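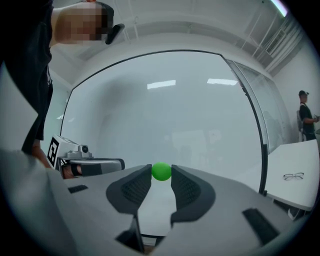
Ein grüner Ball zwischen den Fingern eines handgeführten Greifers, links ein zweites Gerät.

Wann räumt eine Maschine das Kinderzimmer auf oder füllt im Laden die Regale nach? Joanne Ellwood, die bei Kuvenus die Abteilung für Greiftechnik leitet, mahnt zur Zurückhaltung. «Einen Ball zu halten, ist heute kein Problem mehr», sagte sie im Gespräch am Standort Stondside. «Ein feuchtes Handtuch zu falten, ist eines.»

Das Institut erfasst alltägliche Handgriffe zunächst mit Geräten, die von Menschen geführt werden. Mehr als 1000 Aufnahmen liegen inzwischen vor, verteilt auf 14 Tätigkeiten. Für sieben davon hält Ellwood einen Einsatz unter Aufsicht für vertretbar, darunter das Einsortieren gleichförmiger Ware. Spülmaschine und Wäschekorb gehören nicht dazu.

Ihr Kollege Ingvar Nørgaard verweist auf das Tempo. «Ein Mitarbeiter im Lager wartet nicht 30 Sekunden auf eine Schachtel», so Nørgaard. Ein Probebetrieb bei der Handelskette Delorme -- zunächst nur in der Filiale Gukville -- soll im Oktober beginnen.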